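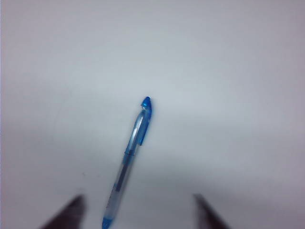
Vol. 17, p. 50

**The Comparison**

The pen was object one on the list because it had always been object one. Roksolana Yurchenko had written the list three years earlier, when the lab at Lutivcombe owned a single arm, and no later edition had changed the top line. Pen, ballpoint, blue and clear. Orientation free. Surface white.

"Wrist view is up," said Babar Rana. "The tip is sharp. The fingers are mush."

"The fingers are always mush. They're too close to the lens."

"On the Druvano they were less mush."

Roksolana wrote that down. The form had a column for remarks, and she believed in filling columns.

The question before them was simple to state. Plerkar would pay for one gripper design on all of its sorting cells. There were two candidates. The Druvano had a stiff drive and closed fast. The Li had a softer drive, a finer current reading, and a controller that took longer to make up its mind. Each would attempt the pen 500 times. After the pen came a washer, a folded cloth, and an egg cup, but in her experience the pen decided things. It was narrow and smooth, and part of it was transparent, so the software tended to find the blue half and guess at the rest.

The Druvano had finished the day before with 17 failures. Most of them were the same failure. It closed off center, one finger arrived before the other, and the pen rolled.

"Angle?" she asked.

"Leaning right. The left finger is nearer."

"Leave it."

"I wasn't going to touch it."

"You were leaning."

Babar put his hands in his pockets. The Li waited with its fingers open. Its planner drew a box on the monitor around the cap and the clip, considered the clear barrel for a while, and extended the box downward.

"It found the barrel," he said.

"It found the refill. It inferred the barrel."

"Is there a column for that?"

"Remarks."

The arm moved left by a small amount and stopped. The left finger came in, met the pen, and held still. The right finger crossed the open side alone. The current trace on the second screen rose, leveled off, and stayed level. The arm lifted. Babar entered a one.

By noon they had 90 attempts and two failures. Rostyslav Hrytsenko came down from the office with his coat on and stood behind the yellow line.

"Which is it?" he said.

"Attempt 90," said Roksolana.

"I mean which one do we tell them."

"We have 500 to run."

"Plerkar wants a name this afternoon. They have a budget meeting." He looked at the monitor. "It's slower, isn't it?"

"It pauses after first contact. The pause is what keeps the pen from rolling."

"They'll see the pause as a cost."

"They can see it as one. It's in the table."

He asked whether the pause could be made shorter. Babar said it was a parameter and could be made any length, including none, in which case they would be testing a Druvano with a better current sensor. Rostyslav thought about this longer than Babar had expected him to.

"Try it at half," he said.

"Then the 90 don't count," said Roksolana. "The controller settings are fixed for a run. Lesia Chornovol signed the protocol. If you want half, we stop, change the revision, and start from one."

"How long is that?"

"Until tomorrow evening."

He went upstairs to make a call. The arm set the pen down, at a new angle, and backed off. Neither of them spoke during attempt 91. It closed on the clip side, which was the bad side. The clip caught the right finger, the pen turned under it, and the trace showed a small step, then a second one. The controller waited. It opened slightly, shifted, and closed again, and the trace went flat.

"Was that a success?" said Babar.

Roksolana turned to the definitions page. A success was a lift from the surface, held, with the object retained. Nothing was said about a second try within one closure. She had not owned a gripper that could do it when she wrote the page.

"Score it a one," she said. "Put the trace number in remarks."

"And the pause?"

"Put that too."

The phone rang on the wall by the door. She let Babar answer it. He listened, said yes twice, and covered the mouthpiece.

"He says Plerkar can wait until tomorrow evening. Do we stop and go to half?"

On the monitor the planner had already drawn its box around the blue cap and was working its way down. Roksolana took a clean form from the drawer and wrote the revision number at the top.

"Let it finish this one," she said.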